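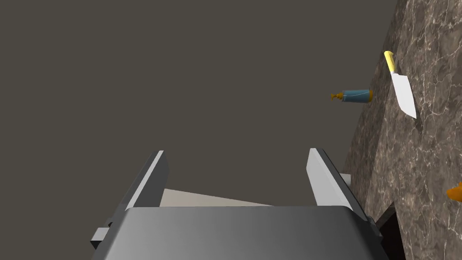 I've worked the prep kitchen at Trodora for going on nine years, and when they told us in December that robot arms were coming to the Palma site, I figured I'd be out the door by spring. I wasn't! What I got was a chair, a second monitor and a big pile of practice runs to look over. The arms learn their moves on the computer first, in made-up kitchens like the one with the marble counter and the knife with the bright yellow handle. Our own knives are all black and our counters are steel, and I asked about that on day one. Nandini Subramaniam (she runs the automation side) said the looks get changed on purpose so the arm doesn't get too attached to one kitchen. Fair enough. I still kind of want the marble.

Anyway, people from the other shifts keep asking what I do all day now, so I'm putting up a little gallery. More pictures as I get them.

The fingers are open with nothing between them, and that's the kind of moment I end up staring at most. My job is to go through a run and type in what a prep cook would want to happen next. The first week I wrote whole paragraphs. Now it's more like "handle, not blade" and on to the next one.

I have opinions about knives on counters, after all these years. Point toward the wall, handle where your hand wants it, nothing rolling around next to it. There's a little bottle or tube lying on its side over by that knife, and my fingers itch to stand it up. I put that in my notes too, and Nandini made it a rule for the whole set — clear the small stuff before you touch anything sharp. My first rule!

We got through 249 runs last month between the 2 of us. The other one is Aisling Doherty, who came over from the Kumgate kitchen and used to do nothing but onions. She's faster than me at the reviewing and I'm not thrilled about it. She did 58 in one afternoon and then went home and made dinner for six.

What's different for the crew: fewer of us standing at the boards at 5 a.m., more of us trading off between the floor and the desk. My wrists feel great. My eyes don't, so I asked for a break every hour and got it in writing. Pay stayed the same for the first stretch and we're still talking about the rest. I do miss the radio and the yelling. The desk room is very quiet and has one plant.

The software we type into is called Trutach. It logs me out if I go get coffee, and it only takes up to 81 characters per note — I have lost some beautiful sentences to that box. Aisling wants it doubled. I'd settle for it remembering my password.

Next batch is supposed to be pans and lids. If you're on the floor at Palma and want to try a shift at the desk, put your name on the sheet by the lockers.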